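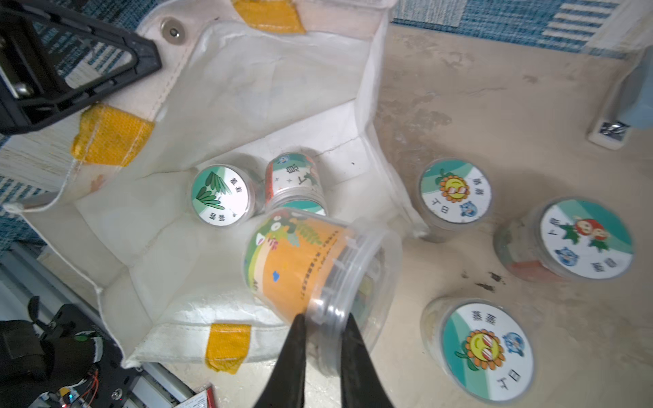 Wrist view, bag-packing task: a cup held over the bag, three jars in it, three still on the floor.

From: Ryota Yokoyama
To: Fenero manipulation list
Subject: Re: Re: wrist-only policies and the bag problem
4th October

On the Statama side, Hoani wrote:

> I've read the draft twice and I still don't see why you dropped the
> overhead view. We always found that a wrist view on its own loses the
> bag opening as soon as the gripper has something big in it. Also, what
> are the yellow patches for? If they're markers, the "no markers" line
> in the abstract has to go.

Fair on both counts, and the second one stings.

The patches are tape. They went on so that whoever resets the bag can fold it back to more or less the same shape between trials, and the policy was never told about them. That doesn't mean it hasn't noticed. A network offered a bright yellow square on a white canvas bag will help itself, whatever we wrote in the abstract. So we ran the set again with plain white tape over the yellow. Out of 59 attempts with yellow showing we had 8 failures. Covered up, same number of attempts, we had 11. I wouldn't hang anyone on a difference of 3, but the line in the abstract now says "no fiducial markers", and there's a footnote which I've tried to keep free of self-pity.

On the overhead view: we dropped it after Bullville. The people there wanted to run the thing on a bench under a low shelf, and a method that needs a clear ceiling was no use to them. I agree that you lose the opening. Look at the large cup in the picture, the one with the orange label. The gripper has it by the rim, and the cup sits across a good part of what you'd like to be looking at. The policy copes by remembering where the rim of the bag was over a short history of frames. Cut the history down to 2 frames and it turns into a device for putting cups next to bags.

What I can't explain yet is the order effect. Small jars first and the cup last does better than the other way round, although the cup is the awkward one and by then there's less floor of the bag left to aim at. My guess is that the jars weigh the canvas down and stop the walls wandering. Has anyone on the list tried it with ballast sewn into the bottom? We have a needle and no talent.

The reset notes and the failure clips are in the shared folder, under "bag_v2", next to "bag_final", which is older. Please don't use "bag_final".

Hoani, if you still have your overhead runs with the soft bag, I'd like to put them in the table beside ours, losses and all. The revised draft goes back later in October.

Ryota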